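Section 4: Setting up your clavichord at home

I build these at my bench in Sakholm and most of them go out as kits or half-finished, so please read this bit before you touch the tuning key.

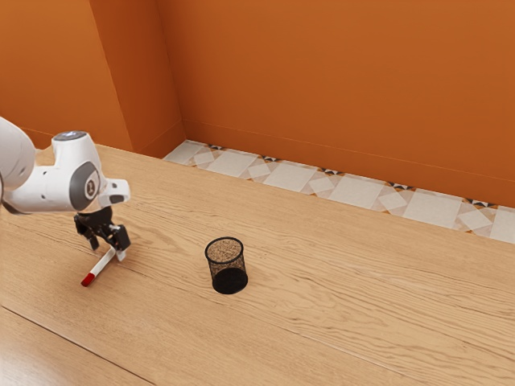
You should have the case, the stand, a bag of felt, the strings in their numbered envelopes and the small tin marked Shim (more on the tin later, don't lose it!). If you ordered the Weltano model the stand is in two halves and you'll need to bolt it together first, which is covered in section 3.

Placing the instrument

1. Pick a spot away from radiators, outside doors and direct sun. Mine lives against an inside wall in the back room and holds its tuning for weeks, but when I had it by the window it went off every time a cloud passed.

2. Set the case on the stand with the keyboard facing you and check that all four feet touch the floor. Old floors are never flat. Fold up a bit of card if you have to.

3. Leave it alone for 10 days with the lid closed. I know. I can't do it either, but the soundboard has to get used to your house.

Note: a cheap humidity meter is money well spent. I like to see the needle sit in the middle and stay there.

Fitting the strings

4. Start in the bass. Take envelope 1, hook the loop over its hitch pin and lead the string over the bridge, keeping a little tension on it with your finger so it doesn't jump off.

5. Wind the other end on to the tuning pin, neatly, each turn lying below the last. Crossed turns will slip later and you'll be cursing me.

6. Bring the string up only until it stops rattling. Go through the whole set like this before you think about pitch.

7. Weave the felt between the strings to the left of the tangents. Over, under, over, under. It should be snug enough that a note dies the moment you let go of the key, and no tighter.

Caution: wear glasses when you're stringing. Brass wire whips about when it breaks, and it will break, so I put spares in the last envelope.

Tuning for the first time

8. Tune the A above middle C to your fork. I supply a fork at 415, and please don't take the instrument up to modern pitch. The brass is already working quite hard.

9. Set the middle octave, then work outwards. I use the Clellier temperament sheet in the back of this book because it's kind to beginners and nice in the flat keys, but any mild one will do.

10. Expect to do it all again the next day, and again the day after. New wire stretches.

When you test a note, press the key the way you mean to play it. A harder push raises the pitch, so a heavy hand while tuning will leave everything sounding flat afterwards.

The tin

Inside are thin slips of card and leather for packing up any key that sits low. Lift the key straight up off its balance pin, drop a slip under the cloth at the balance rail, put the key back and try it. Use 2 slips at the very most. If it still sits low, write to me and I'll send a new cloth, no charge.

Don't sand the keys! I had one come back last July with the sides shaved right down, and it took me an age to put right.

This section last revised 2025-12-22. Oiling the hinges is in section 5.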